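Community Help > Food and Catering > Serving and Table Service

Trays or direct plate service for a weekly lunch club?

Posted by Kostiuk on Mar 21, 2024

Our association in Driletton provides a weekly lunch for older residents in the parish hall. Attendance is now 50 on most weeks and the present arrangement, in which diners collect their own plates from the hatch, is no longer suitable. Several members find it difficult to walk back with a full plate of soup.

We are considering two options. The first is to give each diner a plastic tray at the hatch. The second is to lay every place in advance and have the meal brought to the table. The hall has 14 small tables and the kitchen has one sink, so washing up is a concern. 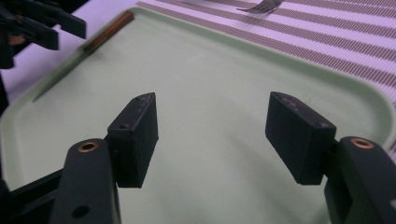 The mint-green tray

We would be grateful for advice on which method is easier to manage, and on whether trays should stay on the table during the meal.

2 replies

Serodetti

For a group of this kind I would recommend table service for the soup and trays for everything else. A tray does not solve the problem of walking with hot liquid; it only moves the spill from the floor to the tray. Soup should be carried by a helper, one or two plates at a time, and set down from the side on which there is most room.

Lay the tables before the doors open. A placemat at each setting shows the helper where the plate is to go and protects the surface from heat. The tray may then be placed at the near side of the setting and used for bread, fruit and the pudding dish. At the end of the meal the diner's small items are already gathered together and can be lifted away at once.

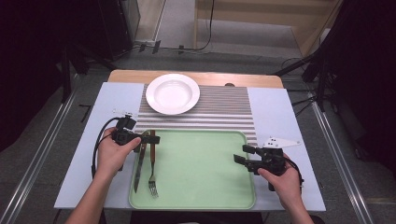 Rimmed plate on a striped placemat, with the tray in front

Choose a plate with a wide rim for soup. It can be held without the thumb entering the food, and diners with an unsteady hand spill less from it than from a shallow plate filled to the edge. Do not fill above the inner well.

With regard to washing up, trays need only be wiped with hot soapy water and stood on end to dry, provided that nothing has dried onto them. Plates should go to the sink first – a stack of trays in a one-sink kitchen will hold up everything else. Our own club serves 29 and completes the washing up before the tea is finished.

Fludora

We use trays. They are fine. Buy plain ones in a single pale colour, as patterned trays make it hard for people with poor sight to find their spoon. 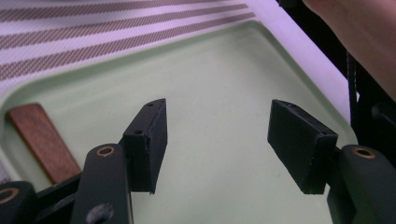 Pale plastic tray

Please also check that they will fit your tables. Ours did not, and we had to send back the whole order in June. Two trays side by side should leave enough space for a water jug. Measure the tables and not the tablecloths.

I do not agree that plates should always be washed first. It depends on the kitchen.

This page has been viewed 2,547 times.

Related topics
Keeping soup hot between kitchen and hall
Placemats that can be wiped clean
Seating plans for small square tables
How much bread to order for a lunch club

Previous | Next | All topics | Post a reply | Back to top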